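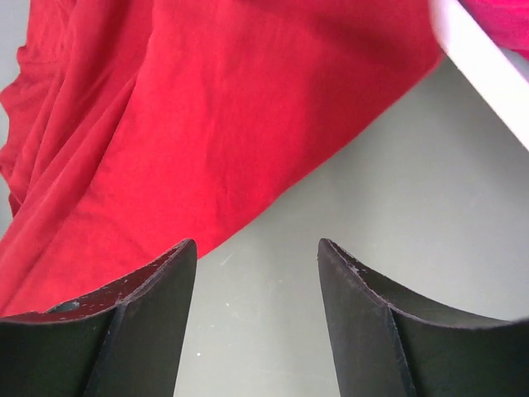
Red cloth and a two-fingered gripper over a pale grey surface, seen from the robot's wrist.

Robotic laundry folding

Robotic laundry folding is the handling, sorting and folding of clothes and household linen by machine. It is one of the oldest wishes in home automation and one of the most absorbing problems in the field, for a shirt that a child can fold in a few seconds may keep a robot arm busy for minutes. As of June 28, 2020, no general-purpose machine could be handed a mixed basket of washing and be trusted to put all of it away.

Why cloth is difficult

A mug keeps its shape when it is picked up. A T-shirt takes a new one every time it is touched, and much of it is hidden inside its own creases. The robot has to find an edge or a corner, tell a true hem from a fold that only looks like one, and take hold of one layer without pinching the layer beneath. Plain, single-coloured fabric gives a camera very little to go on, and soft light flattens the wrinkles further. Thin knits cling to the table, while towels are thick enough to spring open again.

The wrist camera, now common on research arms, has been a real step forward. It sees the fabric from close up and moves with the fingers, though a draped cloth can easily fill most of its view.

Notable work

The Workau trials, led by Saskia Pryor and Tipene Faulkner, remain a favourite among people who follow the subject. Their two-armed machine worked through 3,000 attempts on hand towels and laid 86 per cent of them into a tidy square. The same program managed only 60 per cent with T-shirts, and fitted sheets were dropped from the trials after the first week. Faulkner later wrote that the sheets had been "a splendid education".

A different path was taken at Sendcombe, where Murray Tomoana's group recorded people guiding the arm by hand and let the software learn from some 200 of these lessons. The resulting motions are charming to watch: the arm gives the cloth a small shake before laying it down, a habit picked up from its teachers.

In workshops and laundries

Commercial laundries have long used folding machines for flat linen, usually with a person feeding in each piece. Clivance, a maker of such lines, began testing an arm for the feeding step in September 2019. Its engineer Alby Cartwright described picking one napkin from a heap as harder than everything that follows it.

Outlook

Towels and napkins are widely expected to come first, then shirts, with socks a popular subject of argument. Ruby-Lee Pomare's survey of the field, Christodoulou Lectures on Soft Things, gives its longest chapter to turning a sleeve the right way out.

See also: Flatwork ironer; Robot gripper; Domestic robot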